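# Plidside heads into its darkest stretch yet

Viewers of *Plidside* have known since May that Carrie Duggan was hiding something. The harbor soap has now shown them what it is, and it will take the Duggan family most of the season to deal with it.

Carrie, played by Áine Doherty, has been taking money from the family boatyard to cover her gambling. Her brother Neil found the first missing payment in last week's double episode. He thinks it is a bank error. It was $2000, and there are four more like it that he hasn't seen.

Doherty has been in the show for five years and says she asked the writers for a story that moved slowly.

"Carrie isn't a villain," she says. "She places one bet on her lunch break, and then she's late picking up her son. I wanted people to watch that for a while before anybody shouted at her."

The shouting does come. Doherty and the actors who play her family spent three days on a single kitchen argument, which airs near the end of the month. Most of it was shot in long takes. The boy who plays her son, Cal, was only called in for the last part, when he comes downstairs and asks why everyone is up. 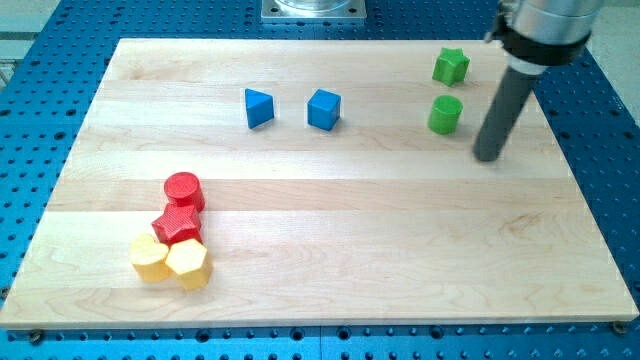
## What happens next in Heltport

The town of Heltport has other problems. The ferry company Skolis wants to buy the yard and close the slipway, and Neil is the only Duggan who can sign the papers. He has always said no. Once he sees the real accounts, he may not have the choice.

Carrie knows this. In upcoming episodes she meets the Skolis agent alone and offers to talk her brother around, for a fee. She tells herself the money will go straight back into the yard.

Doherty won't say whether it does. She will say that Cal overhears part of the meeting and repeats it to the wrong person.

"He's a kid, he thinks it's good news," she says. "He tells his grandmother at dinner."

The grandmother has owned half the yard all along, a detail the show mentioned once in its first season and has hardly touched again.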